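The bedroom on the second floor of the old Hägglund furniture store in Flullamdale gets made and unmade all day long. By lunchtime the yellow blanket with the egg characters on it (everybody has a favorite egg, and mine is the ring-shaped one) has been bunched, smoothed, and bunched again, and the kettle in the hallway has been on at least four times.

I came for a morning in July and stayed until they turned the lights out, mostly on account of Randi Ekström, who runs the recording days for a little outfit named Hetov and who will happily tell you about pillows for as long as you care to listen. What Hetov wants is a machine that can tidy an ordinary bedroom, and the way you get there, Randi says, is by steering a pair of arms through the job over and over until a computer has enough good tries to learn from. They call each try an episode. The bedroom had given them 3726 when I visited, and she still thought that was on the skinny side!
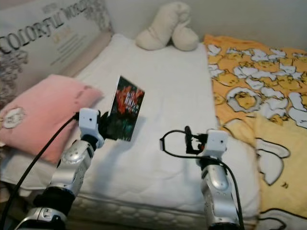

Prostmont Monthly
Home & Workshop
Words by Faraji Mbwambo

The printed card with the red and orange flowers was the morning's small torment. A card is thin, it slides, and it weighs next to nothing, so the person steering has to come at it just so, one gripper doing the holding while the other stays open nearby. I was given a turn at the controls, and I would like it on record that I was dreadful. Randi's best operator got through 82 episodes before lunch, and I managed one, which she very kindly labeled "slow."

They keep the slow ones, too, along with plenty of the fumbles, each marked for what it is. Of the 491 card episodes so far, 43 ended with the card on the floor, and Randi likes having them, particularly the ones where the operator went back and tried again. "I drop things at home," she told me, "and then I pick them up."

After lunch they moved the pink pillow over a little and started again.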